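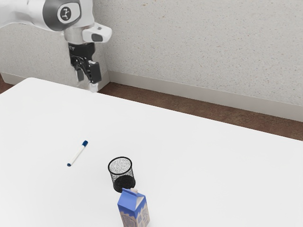
Célula de sobremesa Tandel 220
Referencia: TD-220
Fabricante: Rusden
Disponibilidad: bajo pedido

Resumen

La Tandel 220 es una célula de manipulación ligera: un brazo, una pinza negra de dos dedos, una mesa blanca y un pedestal que pesa bastante más de lo que aparenta. Se vende también en versión simulada, con la misma geometría, para quien prefiera estrellar la pinza contra la mesa sin pagar dedos nuevos. Recomendamos empezar por esa. Casi todos los clientes nos dan la razón a partir del segundo juego de dedos.

Sirve para coger objetos de escritorio y dejarlos en otro sitio. Dicho así parece poca cosa, hasta que uno intenta meter un rotulador en un portalápices de malla con un cartón de leche delante.

Qué incluye

Brazo articulado con muñeca y cableado interior
Pinza de dos dedos con soporte
Pedestal con cuatro tornillos de anclaje y su llave, que conviene atar a algo
Mesa de superficie mate, con esquina trasera redondeada
Escena de simulación Florcombe con mesa, pared, suelo y juego básico de objetos
Manual de puesta en marcha, en papel

No incluye leche. El cartón de la escena de simulación es decorativo y el del escritorio lo pone usted.

Puesta en marcha

1. Atornille el pedestal antes de montar el brazo. El orden inverso es posible y lo hemos visto hacer; hacen falta tres personas y buen carácter.

2. Arrime la mesa al pedestal y compruebe el nivel en las dos diagonales. Si cojea, ajuste las patas. El posavasos doblado es una solución con mucha tradición, pero se mueve con las vibraciones y la calibración se va con él.

3. Encienda el controlador y espere a que termine el arranque. Tarda 40 segundos. Pulsar el botón otra vez a los veinte no lo acelera.

4. Lleve el brazo a la posición de reposo: pinza hacia abajo, dedos abiertos y vacíos, sobre el fondo de la mesa. Desde ahí se hace todo lo demás.

5. Cargue la escena Florcombe y coloque los tres objetos de prueba: rotulador, portalápices y cartón. Déjelos juntos, lejos de la pinza. Si los separa mucho, la prueba sale siempre bien y no se aprende nada.

6. Ejecute la rutina de comprobación ocho veces seguidas antes de tocar ningún parámetro. Después repítala en la célula física a velocidad reducida.

Ajuste de la pinza

La apertura se regula desde el controlador y la fuerza, aparte. Para un rotulador de plástico basta el valor más bajo. Para el cartón también, aunque el instinto pida otra cosa: un cartón lleno apretado con entusiasmo deja de ser un problema de robótica y pasa a ser uno de fregona.

La malla del portalápices merece capítulo propio. Los sensores de profundidad ven a ratos el alambre y a ratos lo que hay detrás, así que el contorno baila. En el menú Bright hay un filtro para superficies caladas; actívelo y olvídese de él. Si lo deja puesto al trabajar con piezas macizas, el brazo se vuelve algo prudente y frena antes de tiempo.

Mantenimiento

Limpie las caras interiores de los dedos cada 500 ciclos con un paño sin pelusa y alcohol isopropílico. Nada de disolventes. Nada de estropajo.

Revise el par de los tornillos del pedestal una vez al mes durante el primer trimestre. Luego se asientan y dejan de dar guerra.

Las tapas de las articulaciones van a presión. Se quitan con los dedos; el destornillador deja una muesca que nuestro servicio técnico reconoce a la primera.

Si cambia los dedos, repita la calibración completa. También si los dedos son idénticos. También si tiene prisa.

Averías frecuentes

La pinza cierra y no coge nada: origen de la mesa desplazado. Vuelva al paso 2.

El brazo se detiene sobre el portalápices: filtro Bright desactivado.

Funciona en simulación y en la mesa real no: bienvenido. Compare primero la iluminación. La de Florcombe es suave y pareja, y la de su taller, seguramente, no.

Zumbido leve en reposo: normal. Zumbido fuerte en reposo: apague y llámenos.

Opinión de cliente

«La montamos en noviembre en una mañana y calibramos durante tres tardes. La culpa fue del posavasos. Desde entonces, ninguna queja.» Huệ Trình

Recambios

Juego de dedos (2 unidades), TD-220-D
Tapa de articulación, TD-220-T
Tornillería de pedestal, TD-220-P
Llave de anclaje, TD-220-LL (el recambio más vendido del catálogo)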